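To: Vasedmont workroom list
Date: 21 Aug 2018
Subject: Re: Coat rack and the curved table

The rack is still in the workroom and can stay there until September if nobody needs the floor space.
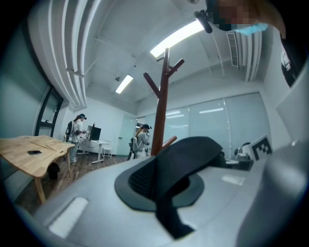
The rack, with the curved-edge table to the left of it.

To answer the questions in order:

> Is the coat rack the reddish-brown one or the metal one
> from the Dandero office? We need something for the
> entry at Skustent before the weather turns. Also, is the
> light wood table spoken for? I remember a wavy edge and
> wasn't sure it would go against a wall.

It's the reddish-brown wooden one. The metal one went back to Dandero in the spring. This one has a tall pole with branches that angle upward, and one of the branches is short and sits well below the others. That one is fine for a bag or an umbrella but a long coat on it will drag. I'd put the rack in a corner — people walk into the branches otherwise.

The table is not spoken for. The wavy edge faces out into the room at the moment. I haven't tried it against a wall and I don't have the measurements for your entry, so please send them. It is heavy. Plan on 2 people and a blanket, and take it out through the loading door.

Ots can do the delivery, but their minimum is 30 dollars and they want everything on one trip. If you take both pieces, that works out better than coming twice. Rack only, it will probably fit in a car with the back seat down.

If the table does go, tell me a few days ahead. We use it for layout most afternoons and people leave their phones and bits of wood on it, so it has to be cleared first.

Keys are at the front desk as usual. The desk closes early on Fridays.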